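Handling and Racking Conical Screw-Cap Tubes
Cheetham Teaching Laboratory, Bench Procedures, Section 5

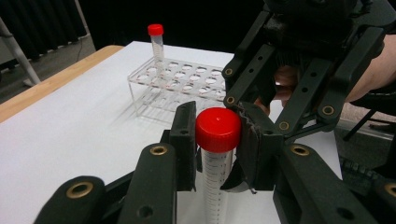
Shanti Chaturvedi asks that everyone working from this page write the label before the tube is filled, as most of the samples rejected at the Workaren store in September had been marked afterward, and the ink had smeared.

Before you begin

Read the request form and confirm that the tube size matches the volume to be stored. Check the wall and the cap of each tube for cracks. Discard any tube with a damaged thread. Put on fresh gloves.

Labeling

Write the sample number on the tube wall in solvent-proof marker, on the side away from the printed scale. The graduation lines must remain readable. Do not write on the cap alone, as caps can be exchanged by mistake.

Filling

Stand the tube in a rack. Remove the cap and lay it with the open side up on a clean wipe. Add the sample slowly and read the level with your eye at the height of the liquid. Leave space below the thread. If liquid reaches the rim, wipe it off before closing.

Closing

Set the cap squarely on the tube and turn it counterclockwise until the threads drop into place, then clockwise until it is firm. Grip the ribbed skirt of the cap. A cap that sits at an angle must be removed and started again. Excess force can split the skirt.

Moving tubes to the rack

Hold the tube upright near the top and lower it straight down into its position. Fill the rack from the back left corner and record each position on the Sellunitz sheet as the tube goes in. Tubes that are to be spun must be balanced in pairs by weight. Do not exceed 3,000 rpm for this procedure.

Storage

Place the completed rack on shelf 17 and return the sheet to the front office. Questions concerning rejected samples should be directed to Eleni Nikolovski. Spills are covered separately in Section 6.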